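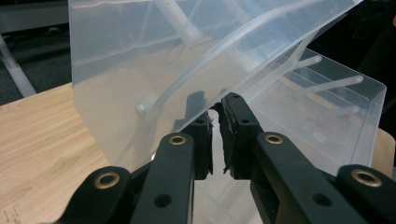 Veikko Oksanen thinks most camps hire their leaders too late and train them too fast. He said so within a minute of sitting down, and he came back to it several times over the afternoon, usually when Iolanda Medeiros was trying to talk about something else.

The two of them have run Clollside together for nine summers. In a normal year it takes children aged eight to fifteen for residential stays of a week or a fortnight, 70 at a time, on a wooded site with a small lake called the Wuden. This year there are no overnight stays. They have been running day sessions instead, in fixed groups, with the dormitories shut. We met outdoors on Sunday, August 9, 2020, the only day of the week when there were no children on the site.

I had asked to talk about staff, and in particular about the junior leader scheme, which takes on sixteen and seventeen-year-olds who used to be campers and brings them back as helpers. Other camps have similar schemes. The one at Clollside is longer than most. It lasts two summers, with weekends in between, and at the end of it there is no promise of a job.

"The old way was that you turned up on the Friday, somebody gave you a T-shirt and a list of the fire exits, and on Saturday the coaches came," said Oksanen. "I did it that way myself. I was eighteen, at Grutberg, and I had a dormitory of twelve boys before I knew where the spare blankets were."

Grutberg was the camp where he first worked, and he stayed there for five seasons. He speaks well of it. The food was good and the sailing was very good. What he remembers less fondly is the first week of every summer, when new leaders were tired by the Monday and short-tempered by the Wednesday.

"They were nice people. They'd just never been shown what to do at half past nine at night when a child won't stop crying and the other eleven are awake."

Medeiros came into camp work from teaching. She had a primary class for ten years and still does some supply work in the winter. She said her first impression of camp staff was that they were better than teachers at starting things and worse at finishing them.

"You'd get a wonderful game going on the field, everybody in it, and then the bell would go for lunch and it would just fall to bits. Children all over the place, kit left out, two of them having a row. In a classroom you learn very early that the last three minutes are the hard part. So that was one of the first things I put into the training, how to stop."

The junior leaders now spend a whole morning on it. They run a short activity for each other, bring it to an end, get the kit away and move the group to the next place. Then they do it again with someone playing up. Medeiros said the teenagers find this dull to begin with and some of them go on finding it dull.

"That's all right. Some of it is dull."

The scheme began with a handful of former campers who had got too old to come and kept writing to ask if they could help in the kitchen. Last year 36 applied. They take twelve. Both directors interview every applicant, separately, and they compare notes afterwards. There is no form beyond a name, a date of birth and a page of writing on any subject except camp.

I asked why any subject except camp.

"We got so many that said camp was my second home," said Oksanen. "I believe them. But I can't choose between 36 people who all say it."

Last year's pages included one about mending a bicycle, one about a grandmother's funeral and one about why the writer had given up the trombone. Medeiros would not say which of them got places.

She did say what she looks for when she meets them. She likes people who ask a question back. She is wary of anyone who is very sure they are good with children, and she doesn't mind shyness at all. Oksanen puts more weight on whether they were kind as campers, which he says he can generally remember. They disagree over a candidate most years. When that happens the applicant is invited for a trial weekend in June and both of them watch.

"She's been right more than I have," he said.

"By one," said Medeiros.

In the first summer the junior leaders do not have charge of a group. Each one is attached to an adult leader, follows the same timetable and has the same hours off. They live in a separate building called Falcão, named after the cook who used to have it as her quarters. It has its own kitchen and a sitting room with bad chairs. Medeiros regards the building as important. The juniors are not campers any more and they are not yet adult staff, and she thinks they need somewhere to be neither for an hour or two a day.

Every evening there is a meeting in the sitting room. It lasts twenty minutes and one of the juniors runs it. They go round and each person says what went badly. Then there is tea. Nobody has to speak, although Oksanen said that by the third or fourth evening they all do.

I wondered if that might be hard on a sixteen-year-old. Medeiros thought about it for a bit.

"It can be. We had a girl a few years ago who took everything to heart. A child had been sick on a walk and she decided it was her fault for not noticing sooner. She'd have carried that around all week. Because she said it out loud, two others told her they'd missed the same thing. I think it's harder if there isn't a meeting."

Homesickness takes up two full sessions, one in the first summer and another in the second. The camp does not let children telephone home in the first two days unless there is a real need, and this is explained to parents in the joining letter. Some parents object. Oksanen used to be firm on the point and is less so now.

"I had a rule and I liked having a rule. Then you meet the child the rule doesn't suit. What we teach the juniors now is to find out what the evening is like at home. Does somebody read to them, is there a light on, do they share a room. Very often the thing they miss is quite small, and you can do something about it."

What the juniors must not do is promise a child that they can go home, or keep a secret for them. Both of these are written on a card that every member of staff carries. The safeguarding training is done by an outside trainer and takes a day and a half. The juniors sit through the same course as the adults.

Money is a sore subject. The first-year juniors are not paid. They get board, travel and their training, and in the second summer they get a weekly allowance of £70. Oksanen said they had been criticised for this, and that some of the criticism was fair.

"If you need to earn in the summer when you're sixteen, you can't come to us for four weeks for nothing. So we were getting the ones who could afford it. We could see that."

Three years ago they set up a small fund to cover lost summer wages for first-years who need it. It is paid for partly out of fees and partly by former campers. It has supported two or three young people each year, and the directors would like it to support half the intake. Medeiros said that parents are never told who receives it, and neither are the other juniors.

This summer has been a strange one for the scheme. With no overnight stays, Falcão is closed along with the dormitories, and the evening meeting has been moved to a quarter past four on the grass outside the dining hall, before the juniors' lifts arrive. The second-years have each been given one fixed group of children and stay with it all week. Medeiros had expected that to be a poor substitute. She now thinks she may keep part of it.

"They know those children properly by Thursday. Normally they're moving between activities and they know a lot of names and not much else. I wouldn't have tried it if we hadn't been made to."

They have lost a good deal of income, and Oksanen did not want to give a figure. The waiting list for next year stands at 200, which he called encouraging, with the reservation that he does not know what kind of summer it is a waiting list for. They have decided to take applications for the junior scheme in the autumn as usual.

I asked what becomes of people when the two years are over. A few come back as paid leaders at eighteen. More of them don't. One is training as a paramedic, several are at university, and one of the first group works on a ferry and sends a postcard at Christmas. Medeiros writes a reference for anybody who asks, and she makes a point of putting in something that the person was bad at and got better at.

"Employers ring me up about that line," she said. "They want to know if I meant to leave it in."

Oksanen had gone off by then to look at the landing stage, where one of the boards needed replacing before the Monday groups arrived. Applications for next year's scheme open in October and the form, such as it is, can be had by writing to the camp office.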